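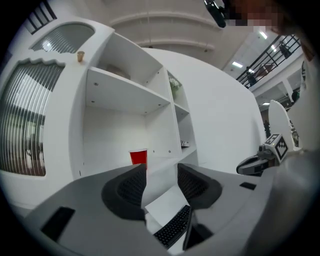 Re: Drutwood v Breven, back on in September?

touchline_tony
Club page says the game called off after the flood will be played in September, 6 pm kick-off. I'll believe it when I see the pitch.

mudlark81
It's drained fine. I walked the dog past it.

touchline_tony
Past it, or on it? The far corner was under water for 15 days.

Stokholm_End
They could borrow the Valdovinos ground. Four miles, decent lights.

mudlark81
No chance. People want a home game after all this.

touchline_tony
People want their kitchens back. One match won't fix that — and who gets the gate money?

Stokholm_End
Relief fund, it says.

touchline_tony
All of it? It says "proceeds".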